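合租屋五月例会记录

时间:2024年5月3日晚上,吃完饭就开
到场:Eoin Noonan、Fuad Habte、Myroslav Onyshchenko、Senan Nic Giolla,还有我(记录)
请假:Saqib Durrani,加班,提前在群里发了三条意见,我都念了

先说一句,上回的记录大家嫌我写得太干,像电费单,所以这次我就照着平时说话的样子写了,谁觉得我把他的话写歪了,群里喊我改就行。

一、上次的尾巴

门口鞋架修好了,Myroslav 拧的螺丝,大家鼓掌。阳台那盏灯还没换,Eoin 认领了又忘了,这回他说周末一定换,我原话记在这儿。洗衣机排班表继续用,Fuad 想把他的晚上跟 Senan 对调,Senan 说行,当场就改了。

二、钱

公共账户上次结余加上这个月大家交的,一共2,030块。支出两笔:149块是洗洁精、垃圾袋、厨房纸这些日用品,191块是请人来通下水道。第二笔吵了一小会儿,Saqib 的意见第一条就是问为什么不先自己通一通,Fuad 说他通过了,拿皮搋子折腾了一晚上,胳膊第二天都抬不起来!这个解释大家接受了。扣掉这两笔还剩1,690块,够用,下个月会费不涨。

Senan 问能不能从里面拿点钱买个新电饭锅,她在网上看中一个 Prosumon 的。我是挺想要的(现在那个煮粥老往外冒),可 Myroslav 觉得旧的还能撑,最后说好先把旧锅的密封圈换了看看,下个月再谈。

三、厨房,今天的大头

这一项聊得最久,茶都续了两回。

起因是 Senan 做饭的时候找不着筷子,抽屉里翻了一遍,水槽边翻了一遍,锅都糊了。她的意思很明白,餐具得有个固定的地方,洗完就回那儿去,别今天扔抽屉明天搁窗台。Eoin 马上说抽屉最好,干净,看不见。Fuad 反对,他说抽屉里潮,木头的东西放进去容易有味儿。我站 Fuad 这边,我那把木勺就是这么废掉的,心疼到现在。

讨论来讨论去,还是定在贴花瓷砖那面墙跟前,米色的塑料餐具篓就放那儿,底下垫块小布,水滴下来布能吸着。篓子前后都有一条一条的镂空,透气,这一点连 Eoin 也服气。木头的、竹子的、细长的,一律竖着插这个篓里。

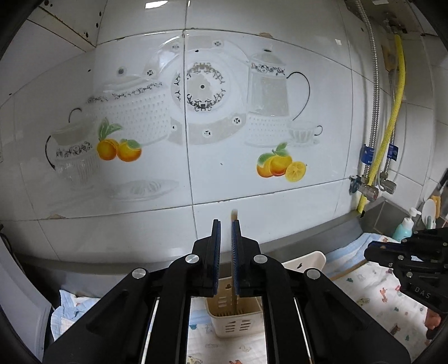 接着又说到那块垫布谁洗。我提议跟抹布一起,每个礼拜换一次,轮到谁打扫厨房谁顺手扔进洗衣机。Myroslav 补充说别跟深色衣服一块儿洗,他吃过亏,一件白衬衫变成了灰蓝的。通过,没人有意见。

Saqib 的第二条意见是刀不要往餐具篓里插,伸手去拿东西的时候太吓人了。大家都同意,刀归刀架。剪刀呢?剪刀争了几句,Fuad 喜欢随手能拿到,Senan 怕扎手,折中一下,挂在冰箱侧面的钩子上,钩子 Fuad 负责买。

然后是墙。瓷砖上印的是咖啡壶、杯子、盘子那一套,壶把手细细长长的,我刚搬来的时候嫌它老气,现在越看越顺眼。Eoin 在群里提过想买贴纸把整面墙盖成纯白的,今天正式表决,一票赞成四票反对,没过。Senan 说那只带深色花边的大壶是整个厨房最好看的东西,谁盖她跟谁急。Eoin 说他服从多数,不过保留意见,让我写进记录。写了啊。

瓷砖缝的清洁倒是该排上。缝是深色的,平时不显脏,可靠近灶台那边油烟大。Myroslav 说他老家的办法是小苏打调成糊,抹上去放一刻钟再用旧牙刷刷。我们决定打扫厨房那天顺便刷,两个礼拜一次,旧牙刷大家攒一攒,放水槽下面那个桶里,别跟正在用的混了,拜托拜托。

四、调料和冰箱

调料还是太乱。光酱油就开了好几瓶,谁的都有,谁也不认。定下来:酱油、盐、糖、油算公家的,用公共账户买,其他各买各的,瓶身上写名字。冰箱里过了保质期的,打扫的人可以直接扔,不用问。Saqib 的第三条意见正好是这个,他说请放过他那罐腌柠檬,那个不会坏的。大家笑了半天,同意放过。

冷冻室那一格也顺手分了一下。Fuad 的馒头占地方占得太厉害,他答应挪一半到小抽屉里。

五、五月打扫轮值

第一周 Senan,第二周 Fuad,第三周 Eoin,第四周 Saqib,五月底那几天 Myroslav。我这个月管倒垃圾和记账,不进厨房那张表。临时有事自己找人换,换好了在群里说一声。

六、其他

Myroslav 的表弟十二月想来住几天,睡客厅沙发。大家都说没问题,日子近了再确认。

楼下邻居又说晚上拖椅子声音大,我买了毛毡垫,放在鞋架上层,大家自己拿去贴,餐桌的椅子我来贴。

谁干什么,抄一遍省得翻:
Eoin:换阳台灯
Fuad:买挂剪刀的钩子,挪馒头
Myroslav:给旧电饭锅换密封圈
Senan:写调料瓶上的标签,公家的用红笔
我:贴椅子垫,买小苏打,把记录发群里

下次例会六月初,具体哪天群里投票。轮到 Fuad 做饭,他说做炖菜,要吃辣的提前跟他讲。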